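The baker behind Nolum began with low-carb crackers in her home kitchen, and she still tests every recipe there before it goes to the shop. We met in July, at nine in the morning, when the first trays were already cooling.

"I did not plan a business," she says. "My husband had to eat less sugar, and the crackers from the supermarket tasted like cardboard to me."

Her seed cracker, sold under the name Kelero, has only flax, sesame, egg white and salt. It took 28 batches before she was satisfied with the colour.

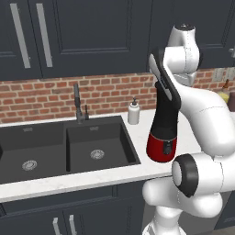 Almond flour is the ingredient she speaks about most. "People measure it with a cup and they press it down. Then the dough is dry and they write me that the recipe is wrong." She weighs 85 grams for one small tray and lets the dough rest before rolling. The resting can happen anywhere cool, and a stone surface is good for this - a white marble countertop beside a black double sink, for instance, gives plenty of room to roll and is close to the tap. She rolls between two sheets of parchment, as thin as a coin.

The oven stays low. "Up to 90 minutes for the thick ones. You have to be patient, and I am not a patient person."

Her cheese rounds are quicker. She makes them in a dry pan with grated parmesan and a little smoked paprika, and turns them once, when the edges have lost their shine.

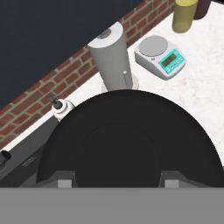

Round and black, seen close up.

Does she miss ordinary bread? "Every day," she says, and laughs. "But I have a favourite now with psyllium, and with butter it is very near." That loaf will be in the shop in autumn, if the price of psyllium allows it.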